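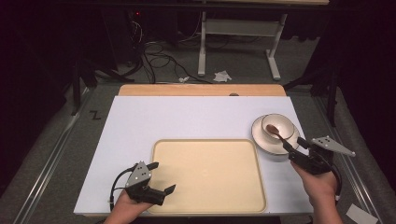 Sheehan Handheld Gripper Pair
For recording two-handed demonstrations

The Sheehan pair is a set of 2 hand-held grippers, left and right, for collecting training examples without a robot. The operator holds one in each hand and does the task directly on the tabletop. Tableware, trays and utensils are the usual starting props.

Each gripper has two black jaws and a gray triangular metal plate with holes on top. A cable runs from the back of each unit, so leave slack on both sides of the work area.

In the box
Left gripper, right gripper
2 cables
Spare jaw set
Printed setup sheet

Recording
Episodes can run up to 90 seconds. Jaw opening and gripper position are saved together, with one file per episode. Bad takes can be marked from the keyboard and left out of the export. Export works with Tridine training software and as plain CSV.

Sample data
Every order includes access to the Grinton tabletop set, 1,806 episodes recorded with this model. Most are short pick, place and stir tasks.

Ordering
Ships from Jaltville. Jaws are a wear part and can be bought separately. Units bought before January need the firmware update before they will work with the current recorder.

Page last updated September 27, 2022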